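Replacement jersey number didn't arrive in time, can my player still suit up?

Posted in Amateur Football > Rules and Equipment
5/12/18
Viewed 719 times

Kerubo Nyamweya

I manage the Cundmont side in an adult eight-man league. We start the summer season in June and I have a roster problem. One of our linebackers tore his game jersey last season and the supplier, Zisum, has the new one on back order. He has a plain gray practice shirt in the same shade as our road uniform but there is no number on it. The league handbook says every player must wear "a legible number, front and back" and says nothing else about it. Our first opponent is Jaunzems and they are known for bringing things up with the officials before kickoff.

Can he play in the gray shirt if we put tape numbers on it? And does the number have to match the one on the roster we already sent in? He is listed as 39 but the only spare jersey in the bag is a 52, and it's a size too small.

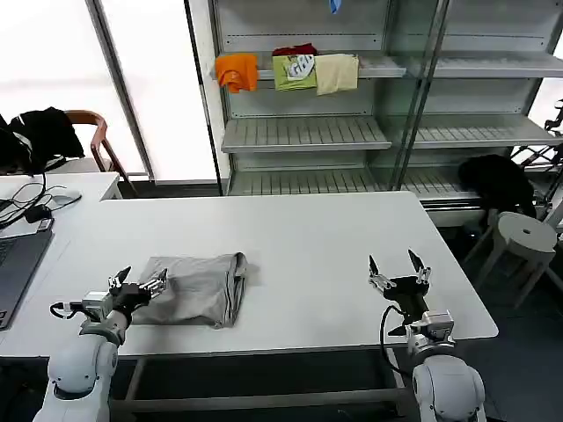
Gray garment folded on the table

I would like to have this sorted before I talk to the league office, as they take a while to answer.

Saulius Ots

Tape is fine in most leagues if it stays on. I worked as a line judge for a few seasons and what we cared about was whether we could read the number from the far hash when we had to report a foul. If I can't tell 39 from 30, you have a problem. Use wide white athletic tape on gray, make the front numbers as tall as your hand is long and the back ones bigger than that. Put the tape on with the shirt laid flat, then have somebody pull it on over the pads and check it again. Tape that looks good flat will pop off at the corners when the fabric stretches over shoulder pads. A few stitches at each corner takes care of it.

As for the roster, change it. A number that doesn't match is a bigger headache than a homemade one. In our league you could hand the referee a corrected sheet up to the coin toss. I would ask if yours is the same.

Things I would bring on game day:

1. Two clean copies of the roster, one for the referee and one for the other bench.

2. A roll of tape and a pair of scissors. Tape will come off in the second quarter, it always does.

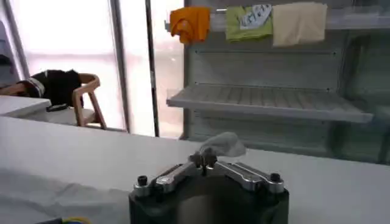 3. The spare jersey, even if it is small. If the referee says no to the tape, he can squeeze into it and you report the change of number.

4. A copy of the order from the supplier. It won't change the rule but it shows that you tried.

Also talk to the Jaunzems manager ahead of time. Most people will let it go if they hear about it before they see it.

Dörte Bauerfeind

We ordered from Clotow and had ours in two weeks, so maybe try them. Don't know about the number rule, sorry. Our refs never looked.

Thanasis Spanos

One thing to add to what Saulius wrote - check whether your league ties numbers to positions. Some eight-man leagues make anyone outside the 50 to 79 range eligible to catch a pass. If your linebacker also plays tight end, the 52 could make him ineligible on offense and you would get flagged the first time you throw to him. At 39 he is fine either way. So I would go with the taped 39 and keep the 52 for defense only.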